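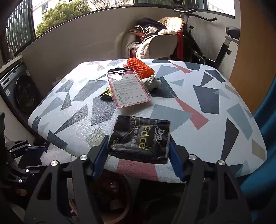 The draft on accreditation withdrawals went to the list in August, and the comments received so far fall into two groups. The first group wants a fixed response time from the Nelar interior office. The second wants the reporting form changed before anyone asks for response times at all. I am in the second group. The form has one line for "equipment and materials taken," and most reporters fill it in with a single word such as "bag." An entry needs to be specific enough that the item could be matched to it later by someone who was not present. For a packet of tissues, "tissues" is a weak entry. "Black plastic tissue package, the word Face in large gold-yellow letters, brand name 洁柔 in white" is a usable one. The same standard should apply to notebooks, recorders, memory cards and phones, and it should apply to cheap items as well as expensive ones.

My replies to the earlier message are inline.

> 1. The Rastemley cases should be reported as one incident. All 13
> reporters were stopped at the same checkpoint, under the same
> order, and the local court has treated them as one matter.

I disagree on the counting but not on the facts. The order was the same, but the outcomes differ. Nine were released the same evening with no paper. The other 4 were held overnight and had their press cards withdrawn. If we report one incident, the annual table will show one detention for Rastemley and one for Stoltar, where a single stringer was questioned for an hour. A reader comparing the two rows would draw the wrong conclusion. I propose that we keep one incident number and add a suffix for each person. The table can then show both totals.

> 2. We should stop using "arrest" unless a charge has been filed.
> The ministry in Nelar objects to the word every time and it
> gives them a reason to ignore the rest of the letter.

Agreed in part. "Arrest" should be used where the law of the place defines the act as an arrest, whether or not a charge follows. In Nelar, the press code allows a person to be held for questioning for up to 34 hours without any record of arrest. For those cases "held" is accurate and I have no objection to it. In Stoltar the police code makes no such distinction, and a person who is not free to leave is under arrest. The letter to Stoltar should keep the word. I would add a short note on terms at the front of each report so that we do not have to argue this case by case.

> 3. The fine is 2,000 in each case. Do we convert it?

No. Give the amount in local currency, and next to it give the daily rate paid to a stringer in the same town. A converted figure goes out of date and tells the reader little about what the fine means to the person paying it. We have daily rates for Rastemley. We do not have them for the two northern districts, and I would leave that column blank until we do.

> 4. Can the Hägglund archive take the originals? They have offered
> storage and they will scan at no cost.

The offer covers scanning and storage. It does not cover access control, and the draft agreement lets Hägglund open the full set to registered researchers after a set period. Several of the statements name drivers and interpreters who did not agree to be named outside this group. I suggest the following order of work:

a) Hägglund scans the full set and returns the originals to us.
b) We prepare a second copy with names of non-journalists removed.
c) Only the second copy is deposited.
d) The access clause is rewritten to refer to the second copy only.

Step (b) is the slow one. It was done by hand for the last deposit and errors were found afterward in the page headers, where a name had been repeated from the cover sheet. Headers and file names need to be on the checklist this time.

> 5. I would like to send the letter before the press council in
> Nelar meets. After that they do not sit again until winter.

I can support that if items 1 and 2 are settled first. The question of the form can wait, but the letter should not promise a revised form by any particular date. The council secretary quoted our last schedule back to us when we missed it.

One further point that was not in the earlier message. The template letter asks for "the reasons for the detention." The reply we get is always a reference to the public order article, with no facts. The request should be split into separate questions: the legal basis, the name of the office that gave the order, the place where the person was held, the time of entry and release, and the present location of anything that was taken. Each should be numbered. A numbered question that gets no answer is easy to point to in a follow-up, and the follow-up can then be a half page.

I have marked these changes in the working copy of the letter and left the old wording in place next to them. The section on Stoltar is unchanged apart from the note on terms. Objections to the suffix numbering should come to the list before the table is rebuilt, as it will be a nuisance to undo.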